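Maritime History, Unit 5
Why Ships Are Lost, and Why They Stay Lost
Handout prepared by Lama Geagea

Please read this handout before the session on 2026-09-11. The reading of the inquiry papers comes after, so do not worry if you did not open them yet.

The case of the Hornonden

In this unit we work mostly with one ship, the cargo steamer Hornonden. She was not a famous ship. She carried coal in one direction and timber in the other, and she belonged to a small company, Sfeir Brothers, which owned only 2 steamers. When she went down in September, in calm weather, the newspapers gave her a few lines. The interest for us is in the papers that remained: the cargo book, the letters of the owners, and the long inquiry held at the port of Wellstead.

The Hornonden was measured at 3487 gross tons. Students often make a mistake with this number, so I explain it one more time. Gross tonnage is a measure of the inside space of a ship. It does not tell us how heavy the ship is, and it does not tell us how much cargo she can lift. When a newspaper writes that a ship "weighed" so many gross tons, the newspaper is wrong, and in your essay you should not repeat it.

How a steel ship sinks

A ship floats as long as she pushes away a weight of water equal to her own weight. When water enters the hull, the ship becomes heavier and sits lower. At a certain point the openings in the deck, such as hatches and ventilators, come under the surface, and after this the flooding goes much faster. The crew then has little time.

Bulkheads are the walls that divide the hull into separate parts. If one part is flooded and the bulkheads hold, the ship may stay afloat for hours or even reach a port. The Hornonden had 5 bulkheads, but the inquiry heard that the door in one of them was kept open for the work of the firemen. Two witnesses said it was closed after the alarm. A third said it could not be closed, for coal was lying in the way. The inquiry did not decide between them, and you are free to disagree about it in class.

Please pay attention also to the word "list." A ship which leans to one side because of flooding or moved cargo has a list. Rolling is a different thing: it is the movement from side to side in waves. In the testimony of the second mate both words appear in the same answer, and he uses them correctly.

Why the wreck was never raised

The wreck lies at 3000 feet, on a slope of mud. At the time of the loss no diver could work at such a depth. The owners wrote to a salvage firm, Starside, and received a short and polite refusal. Coal has low value after it is under the sea, and the insurance was already paid.

Today a wreck at this depth can be reached by remote vehicles, but to reach is one thing and to lift is another. Steel hulls lose their strength in salt water. Rivets go first in many places, and then the plates separate. If we try to lift such a hull in one piece, most probably it will break under its own weight. There is also the legal question. The insurer who paid for the loss may have a right to the cargo, while the hull can belong to a different party. And many families prefer that a wreck with human remains is left alone. We will come back to this in Unit 6.

Reading the inquiry

The inquiry papers are long and the order of them is not logical. I recommend the following way.

1. Start with the list of witnesses. Write next to each name where this person was standing when the alarm was given.

2. Read the testimony of the master and of the chief engineer one after the other. They do not agree about the time of the first order to the engine room. Note the difference in minutes.

3. Go through the cargo book and look for any change made in another ink. The copy in your folder shows the color well enough.

4. Read the letters of the owners last. If you read them first, you will see the whole inquiry through their eyes. 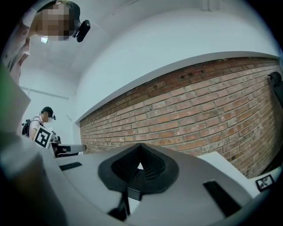

5. Write one page on this question: what did the inquiry not ask? Use at least one witness who was called only once. Quote the page number for each statement, also when you do not quote the exact words.

Words to know before the session

Draft: the depth of the ship below the waterline.
Freeboard: the height from the waterline to the deck.
Trim: the difference between the draft at the bow and at the stern.
Salvage: the saving of a ship or cargo in danger, and also the payment for it.
Underwriter: the person or company who accepts the risk in marine insurance.

Bring your page on paper. We will exchange the pages in pairs and discuss them in the second half of the session.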